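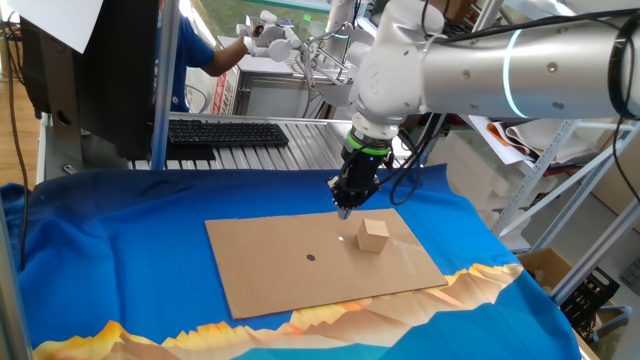
A robot arm above a sheet of cardboard.

Skanari, the NFT marketplace that spent its first year promising creators they would never pay a listing fee, will start charging a listing fee in February.

The company announced the change on Aug 15, 2025, in the ninth paragraph of a blog post titled "Giving Creators More Room to Grow." Sellers will pay 2% of the asking price each time they list an item, whether or not anybody buys it. The 3% cut on completed sales stays where it is, a fact the post describes as "a price freeze."

Accounts holding more than 1000 items get a discount. So does anyone who pays in Ranby, the marketplace's own token, which has lost 20% of its value since spring and could presumably use the company.

"We see it as a commitment signal," said Vichien Onsri, head of marketplace at Skanari. "People who believe in their work will be happy to stand behind it." Asked whether the old policy had been a commitment of some kind too, Onsri said it had been "a launch-phase position."

Sellers have been slower to warm to the idea. Catherine Munro, who sells animated postage stamps on the site, worked out that relisting her unsold pieces every month would cost more than she made last year. She plans to stop dropping her prices and let the old listings sit there, "like a yard sale where the owner moved away."

Developers have their own complaint. Listings made through outside apps will be charged the same fee, but the apps have to collect it, and Skanari has yet to publish the documents explaining how. Young-sook Son, whose wallet app Hwang sends much of its traffic to the marketplace, said her team learned of the change from a customer.

Rival marketplace Grondport wasted little time. Within hours it had put up a banner reading "No listing fees. Ever." - wording that longtime Skanari users may find familiar. Grondport takes a larger cut when a piece sells, and the banner leaves that part for the terms page.

Skanari says it will take feedback on the fee through a form on its site. The form is open to users with at least one active listing.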